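About Kuslow
Posted by Akash Rastogi, September

Kuslow helps small workshops plan and budget for robots, preferably before they have bought one. Most of our 46 clients came to us in the other order.

We start with a spreadsheet and a long look at what your staff pick up all day. Grippers come next, then spares. Finger pads get their own line, as does the table.

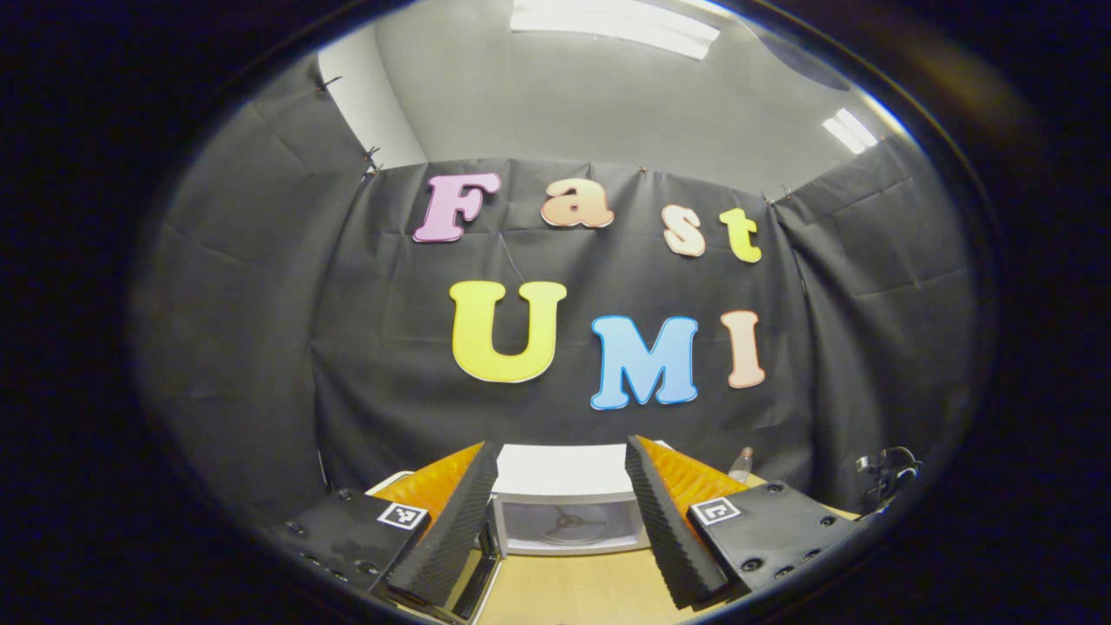 Mohcine Nasr of Dasen told us our first quote was the only one he had seen that included screws, and asked whether he was meant to be pleased. His pads and fixings came to £2,338 over the year. He has renewed, so we take that as a yes.

We sell no hardware and take no commission. Plans are reviewed every 10 months, or sooner if somebody has been to a trade show.

Related
Leasing or buying: the Foltix sums
What Sheikh left out of the budget
Spares: a starter list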